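Small parts, day one of the new boxes
28/02/2022

Finally did the small parts. The drawer by the window has been an embarrassment for as long as I've been here, and on Friday it stopped opening altogether, so the decision was more or less taken for me. Got it out with a steel rule and some language. Inside were fixings, fuses, a quantity of grey fluff, three generations of labels contradicting each other, and the bag of M3 washers that Anatole Barbier swore blind Lefèvre had never delivered. They delivered it. It was under the fuses. I have put the bag on his keyboard without comment.

The plan, as agreed last week over a very long cup of tea, is one box per family of part, one family per box, and no box called "misc". We had a box called misc. It became the drawer.

The boxes are the smoky grey see-through sort, with thin dividers and a hinged lid with a little clasp on the front. Catalogue size is 200 by 100, which is millimetres, and I mention this because the first order went in to Siltico with the unit left blank and there was a phone call. The ones that came are fine. A bit of static on them out of the wrapping, which means they attract exactly the sort of fluff we are trying to get away from, but a damp cloth settles that.

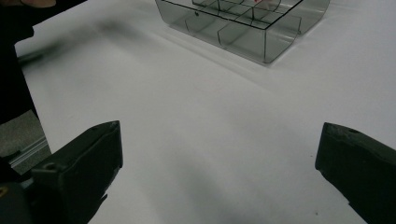
Put them out on the white table to load. I'd started on the bench, which was a mistake, as the bench is the same colour as every spring washer ever made. White is much better. You drop something, you see it, you pick it up, nobody has to lie on the floor with a torch. Suggest we make that the rule: small parts get handled on the white top, with the lid open all the way back so it isn't waiting to shut on your knuckles.

Notes on the layout, before I forget the reasoning and someone rearranges it.

Six cells a box, two rows of three. The temptation is to fill all six on the first day. Don't. Leave at least one free per box, or the first new size that turns up goes in with its nearest relative and we're back where we were by March. Back row is for the things we rarely want, front row for the things we reach for all the time. I had it the other way round for an hour and kept trailing my cuff through the M4 nuts.

Bigger sizes to the right. There is no good reason for this except that I am right-handed and I was the one doing it.

Fuses get their own box. Glass ones and ceramic ones in different cells, please, with the rating on a slip of paper laid in the bottom where it can be read through the floor. I tried the Irko labels on the outside first. They look very smart and they come off if you breathe near them. The paper slips look like something from a village fête and have stayed where I put them all day.

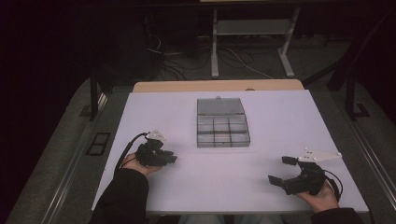
Lids. The clasp wants a proper press until it clicks. A lid resting on a clasp looks identical to a lid that's shut, right up to the moment you lift the box, and I learned this with the grub screws. If you're carrying one across the room, check with your thumb first. Carry it flat. The dividers keep things apart nicely when the box is level, but I tipped one on its side as a test and the smallest washers went visiting. The M2s are staying in their bags inside the cell until I think of something better. Anatole thinks foam under the lid. I think Anatole should cut the foam.

Anything that arrived in a pack of 200 won't fit in a single cell, so put in what will sit below the top of the divider and leave the remainder in its packet.

Stock sheet: the Plurell reference goes in the left column and our box number in the right. The old sheet had these the other way about for one page only, which explains why I spent part of the afternoon looking for box 214. We don't have a box 214. It's a type of cable clip.

Things found in the drawer that belong to no family: a key, half a hinge, one very good pair of tweezers (mine now), a coin from a country I couldn't identify, and a sachet of ketchup. The key has been tried in everything. It's on the hook by the door if you're missing one.

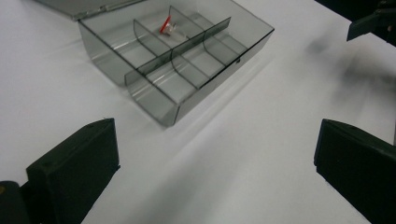 Where do the part-used packets go once the cells are full?
On the shelf above the boxes, folded over and clipped, with the box number written on the packet in marker. When a cell gets low, top it up from the packet before opening a new one.

Still to do: springs, which I've been avoiding since they arrive as one large spring made of other springs. Crimp terminals, once somebody tells me whether we're keeping the blue ones. Reorder paper slips, or find out where the guillotine has got to and cut our own. Ask Siltico if they sell spare lids, as I've already trodden on one.

The drawer itself is empty, cleaned and back in its runners. I've taped it shut until the end of the week.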